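One Box on the Form

4 min read

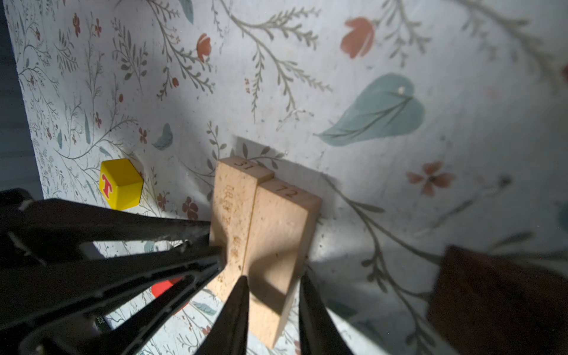

I filled out the intake form at the Nostville clinic in February and got stuck on question five again. It asks for race and offers a short list. My family is Iranian on my father's side and Portuguese on my mother's, and for 28 years I have checked "White" because the instructions tell me to.

My aunt checks "Other" and writes in "Persian." My cousin Leilani leaves it blank. We had the same grandmother, and on paper we belong to three different groups.

I asked the woman at the desk if anyone reads the write-in line. She said it gets typed in as "Other" and the rest is dropped - there is no field for it.

Lurdes Patrício wrote to me after my last post. She was born in Cape Verde, and her daughter's school changed her answer without asking. She only found out when she requested the records.

I checked two boxes this time. The form came back with a sticky note asking me to pick one. I sent it back the way it was and haven't heard anything yet.

- Yasaman Mazandarani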